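Call for participants: open day of the household robot project, Skedon workshop

We are looking for people who would like to take part in our next open day. You do not need to know anything about robots. It is even better for us if you have never used one, but you fold clothes, put away boxes and clean up a room like everybody does.

Skedon is a small company and we teach two-arm robots to do housework. Two times per year we open the workshop to visitors. At the last open day, in May, we had 331 visitors, and many of them asked if they could try the robot themselves. This time they can. For this we need participants who come for a longer time than the normal visitor.

What you will do

You choose one household task from our list, for example to pick up a cloth, to empty a box or to sort things into a basket. First an operator shows you the task. Then you guide the robot arms yourself, with the operator next to you. In the end you talk with Yu-na Na for a short interview about what was easy and what was difficult. The visitors of the open day can watch you while you work, so please apply only if you are comfortable with this.

One session is 90 minutes with a break. We have 6 places in each session.

Who can apply

-- You are 18 years or older.
-- You can stand for a longer time, or you tell us before and we prepare a chair.
-- You understand spoken English or Korean. Bit-na Hyun will translate where it is needed.
-- You did not work for Skedon or for our partner Findlow in the past.

Please wear closed shoes and no loose scarf or long necklace. Long hair must be tied back. Bags and coats stay in the locker.

What you receive

Participants get a gift card and lunch in our kitchen. Travel costs we can pay back only for public transportation, so please keep your ticket. Everybody also gets a tour of the workshop with Vidar Lindholm, who built most of the training rooms and likes to answer questions.

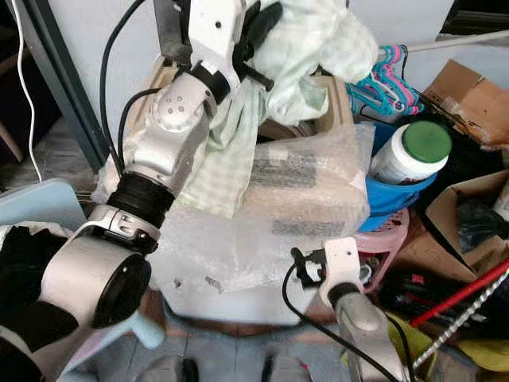 One gripper holds a checkered cloth, with boxes and household things around the arms.

How to apply

Write a short e-mail to So-yul Song at the Skedon office. Please tell us your name, your age, the task you would like to try and if you prefer the morning or the afternoon. Two or three sentences are enough and a resume is not necessary. Applications are open until 12/24/25. We answer to every person, also when the places are full -- in this case you can still come as a normal visitor, without registration.

If you want to bring a child, please write this in your e-mail. Children can watch from the visitor side together with an adult, but they cannot guide the robot.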